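What I Budgeted for the Second Bench

I put off writing this until the numbers stopped moving. They have mostly stopped, so as of August 9, 2025 this is where the plan for the second bench stands.

The first bench went together in March with no real plan. I bought things when I needed them and kept the receipts in a drawer. When I added them up the total was $2745, and that didn't include the arm. I had guessed a lot lower. Most of it was small orders from Mimomport, and I paid shipping on nearly every one of them.

For the second bench I started with a list and a limit. The limit is $500 for everything except the arm and the computer. I already have a spare computer. The arm is a separate decision and I'll get to it.

The work I want to do is kitchen handling: cups, glasses, measuring, moving a container from one spot to another. That sets most of the list. I need a white table, plain backing behind it, good light, and a set of containers that don't all look alike to a camera. Clear plastic and glass are hard, so I want more of those than I have now.
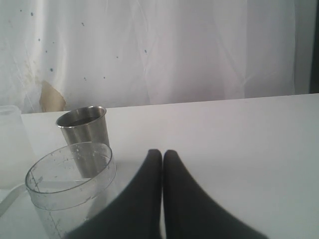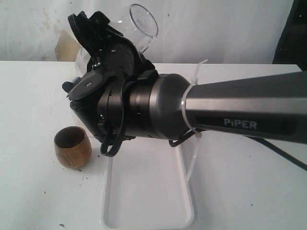 The gripper near the steel and measuring cups (first), and the PiPER arm with the glass and the wooden cup (second).

The containers are the cheapest line. I put $13 down for secondhand cups and jars and expect to stay under it. The thrift store in Erkcombe has a shelf of them.

The table is $200, and I went back and forth on it. A folding table costs much less, but the arm clamps to the edge and I don't want the top to flex when it reaches. Khổng has a fixed-leg table with a thick top at that price, delivered. I'm going with that one.

Lighting is next. I looked at two Darkier panels and will probably buy one. A single panel through thin fabric may be enough, and I can add the second later if the shadows bother me.

The rest is cable ties, clamps, power strips, a longer USB cable and fabric for the backing. I forgot this whole category last time. It now has its own line, and whatever is left after the table and the light goes there.

As for the arm, I'm leaning toward buying the same model again. A different one would mean new mounts, new spare parts and another round of setup. I'd like to keep one drawer of spares for both benches. I haven't ordered it yet. The table has the longest delivery time, so that order goes in first.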